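Fruit in the Bedroom: Eating and Storing Fresh Food in Shared Student Housing
Project report, Home and Daily Living course
Group members: Farzana Ranasinghe, Dilani Munshi, Sajib Wijesinghe
Supervisor: Nazma Cassim

1. Why we chose this subject

Our group wanted to know where students keep fruit when the kitchen is far from the room or is used by many people. In the Ekanayake residence, 4 rooms share one kitchen, and the refrigerator is usually full by the evening. Many students told us that they keep a plate of fruit in the bedroom and eat from it while they read or rest. We asked if this is a good habit, and what can make it better.

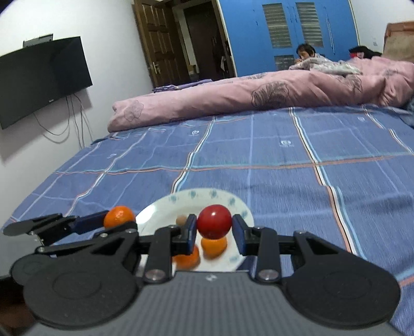 Pusmont, November

Mandarins were the fruit we met most often in the bedrooms. They have a peel, so they do not need a knife, and they stay good for several days without a refrigerator. In this room they were served on a white plate with a leaf pattern on the rim, together with a round red fruit. The plate was placed on the bed, on a blue plaid sheet, with the pink duvet rolled toward the head of the bed. Sajib remarked that rolling the duvet gives a flat area, and a plate needs a flat area more than it needs a table.

2. What we did

We visited rooms on Wednesday after classes. Each student showed us how she or he normally puts out the fruit. We wrote down the kind of fruit, the dish, and the place. We also weighed one mixed portion on the kitchen scale. It was 359 grams with the peel, and our plan for one person was 400 grams, so we were a little under.

We first wanted to use bowls for all portions. Dilani suggested plates, because in a deep bowl the soft fruit goes to the bottom and gets pressed. After 2 tries with a bowl we agreed with her.

The order of filling is also important. We recommend to put the big citrus at the back and the small fruit in the middle or in front, where it is easy to take. Cherry tomatoes can lie between the tangerines, but they should be washed and dried first.
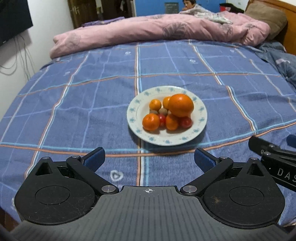
3. Results and problems

Most students were satisfied with a plate in the room. The main complaint was the peel. When there is no second dish, it stays on the sheet or the floor, and the smell of citrus remains in the bedding. A small empty saucer solves this.

The second problem is balance. Round fruit rolls when somebody sits down on the mattress. A plate with a raised rim is safer, and the pile should be low.

We did not study how long the cut fruit stays fresh. Farzana would like to continue with this question next semester.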